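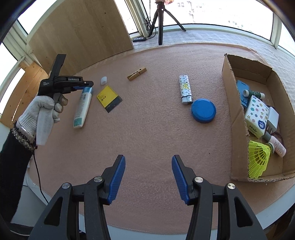
Small household items on a round table covered in pink cloth, beside the windows.

Brimau governor promises open candidate lists, again
By Riaan Mokoena
June

OKSIDE — The governor of Brimau told reporters on the steps of the provincial assembly that candidate lists for the next election will be "open to every qualified citizen." He said much the same thing before the last vote. That time, 158 people signed up to run and 27 made it onto the ballot.

The new pledge comes with a bill, sent to lawmakers shortly before noon, that would change how the province screens people who want to run. Under the current rules, the electoral office can turn down an applicant without saying why. The bill would require a written reason in each case and give the applicant a chance to appeal.

It reads well until page nine. Appeals would go to a three-member panel, and all three members would be named by the same electoral office whose decisions they would be reviewing. There is no deadline for the panel to rule. An applicant could win an appeal after the ballots have been printed, and the bill doesn't say what would happen then.

Asked about that, the governor said he had "full confidence in the good faith of the people involved." He took four questions and went back inside.

Brahim El Khatib, an opposition lawmaker from the port district of Rulby, was among those rejected last time. He ran successfully in a special election two years later, with the same résumé and the same paperwork.

"I would like to know what was wrong with me the first time," he said. "Under this bill they would have to write it down. Fine. But then they send the letter to their own friends and ask if it's a good letter."

El Khatib wants the panel chosen by judges, and he wants a ruling within 50 hours of an appeal being filed. He has offered both ideas as amendments. Neither has been scheduled for debate.
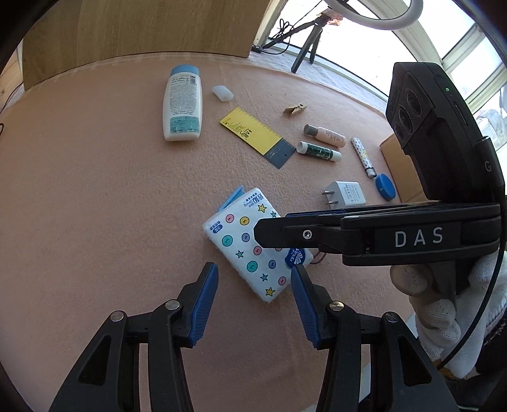

The bill also raises the number of signatures an applicant must collect, to 700. The governor's office says this will keep out people who are not serious. It did not provide any case of an unserious candidate causing trouble in Brimau, and the old rules, which asked for far fewer names, do not seem to have left voters with too many choices. In the Metwally valley, the last ballot for the assembly seat had one name on it.

Collecting signatures is harder in places like Metwally, where the villages are far apart and the registration desk is open two mornings a week. Sitting members would be exempt. A spokesman for the governor called that "a recognition of service."

Supporters say critics are asking for too much at once. The majority leader's office described the bill as a first step and pointed out that written reasons have never been required in the province before. That much is true. The office would not say what the second step might be or when it would come.

The majority has enough votes to pass the bill without help, and a first reading could come before the summer recess. Registration for candidates opens soon after lawmakers return. The draft, in its current form, would take effect at the start of the next calendar year, after registration has closed.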